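Fludham High Adds Second Counselor as College Applications Open

Fludham High School has hired a second guidance counselor for the first time since its enrollment passed 800, and students can start booking meetings with her in October.

Aliki Bakalis comes to Fludham from Gaswood, where she spent six years advising juniors and seniors. She will work with students whose last names begin with M through Z. Makis Antoniadis, who has been the school's only counselor since the old career office closed, keeps the first half of the alphabet.

The school has 219 seniors this year. Until now, Antoniadis met with each of them once in the fall and handled the rest by email.

"Fifteen minutes a student, and some of that was spent finding their transcript," he said. "A kid who wasn't sure about college got the same fifteen minutes as one who had picked a school in ninth grade."

Under the new schedule, every senior gets two meetings of 30 minutes before winter break. Juniors get one in the spring. Sophomores and freshmen can still drop in during lunch, but the counselors ask them to wait until November if the question isn't urgent.

Bakalis said she plans to spend as much time on trade programs and jobs as on four-year colleges. At Gaswood she set up visits to local employers, and she is talking with Lazaridis, the machine shop on the east side of town, about taking small groups of students for a morning.

"A lot of seniors tell you they aren't going to college and then stop talking, as if the meeting is over," she said. "I'd like to hear what they want to do at 26. Sometimes they have a plan. Sometimes they've never been asked."

The school board approved the position in a 5-2 vote. The two members who voted no said they wanted the money to go to classroom aides. The board also set aside $2,048 for application fees, to be used by students who don't qualify for a standard waiver but would have trouble paying. Requests go through either counselor and do not need a parent's tax return — a signed form is enough.

Bakalis will use the room next to the library, which was last used for storing textbooks. Antoniadis stays in the main office.

Meetings can be booked online through Faltatow, the school's scheduling page, or on the paper sheet outside the library. Parents may attend if the student agrees. Evening times run until 7:30 p.m. 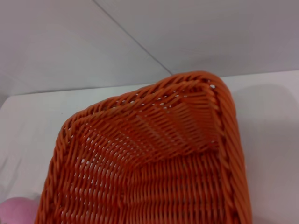

An orange woven basket on a white tabletop.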